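Robot Learns When to Stop and Think Before It Grabs

2024-09-22 | Print this story | E-mail to a friend 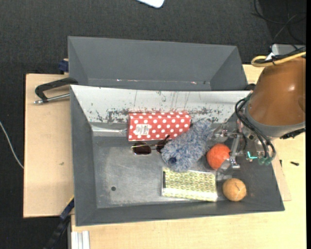

Anyone who has ever reached into a crowded kitchen drawer knows that the first thing your hand lands on is seldom the thing that comes out easily. You nudge, you back off, you try from the other side. Teaching a robot arm to have that same second thought has kept a small group at the Henholm lab busy for the better part of two years, and this month they shared what they have learned so far.

The method, which the group calls Andrade, deals with picking mixed objects out of a bin, one after another, when the robot has no model of any of them ahead of time. Most systems of this kind score every possible grip, choose the highest score and go. Andrade adds a pause. Before the fingers close, it asks how much its own score would change if the gripper were shifted or turned by a small amount, and if the answer is "a lot," it looks for a calmer spot, even one with a slightly lower score.

"It is a very plain idea, and I was a bit embarrassed to propose it," said Prasanna Dewan, who leads the work and who is, by his own cheerful admission, not a patient man around robots. "A good grip that falls apart if you are a hair off is really a bad grip. My grandmother could have told you that about carrying a tray."

The team ran 2,497 pick attempts with the pause switched on, using household things chosen to be awkward next to each other -- sunglasses with thin frames, balls, boxes, shaggy plush, packages in shiny plastic wrap. Of those attempts, 253 failed. In an earlier round of the same size, with the same arm and the pause switched off, the failures came to nearly twice that many.

Shiny wrap is still the hard part. Napaporn Siriwan, who looked after the testing and went through every failed pick by hand, found that 53 of the 253 came from reflections that fooled the depth readings, so that the arm closed a little too high or a little to one side. Soft things gave less trouble than she had feared. Plush forgives a sloppy approach, she said, and the bigger worry with it was dragging a neighbor along for the ride, particularly anything with a thin leg or loop that can catch in long pile.

The pause does cost time, though less than the group had expected, and Siriwan thinks most of it can be won back by letting the arm start moving while the checking is still going on. She has been trying that out this September and is pleased with it, but would like a good many more runs before she puts a number on it.

Next the group plans to send the method over to its partners in Flemwood, who have a different arm and a deeper bin, to see whether the settings carry over or have to be worked out again from scratch. The failed picks, all labeled by cause, will be shared with other labs later in the fall.

Print this story | E-mail to a friend

Contact the newsroom | Copyright 2024 Skidville Courier | Back to top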